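### 4.3 Registering a bidder group

Use this procedure to add a consortium to a club sale file in Jidden. Only a user with the Sale Lead role can open the bidder register.

1. Open the sale file and select **Bidders > New group**.
2. Enter the group name as it appears on the signed confidentiality form.
3. Add each member with a stake and a funding source. Stakes must total 100 percent before the record can be saved.
4. Set the document allowance. The default is 224 files per group; the upper limit is 648.
5. Select **Lock**. The group receives its data room key by email.

**Caution:** Locking cannot be undone. To change a member after this step, withdraw the group and register it again under a new number.
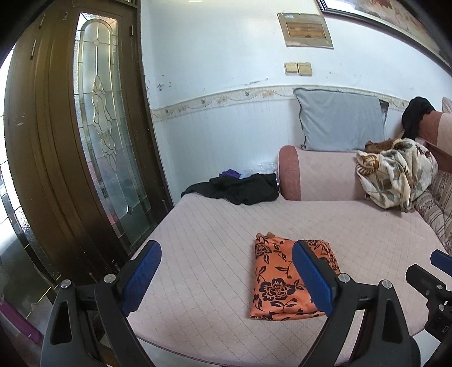
*Fig. 12. Folded orange cloth on a pink quilted seat.*

Meetings between a bidder and any club officer go in the contact log — including calls that were not planned. Each entry accepts up to 800 characters.

1. Select the group, then **Contact log > Add**.
2. Enter the names of everyone present and the person who asked for the meeting.
3. Choose **Visible to all bidders** or **Seller only**.

**Note:** Error 637 means two groups list the same member. Clear it in **Conflicts** before the December deadline run.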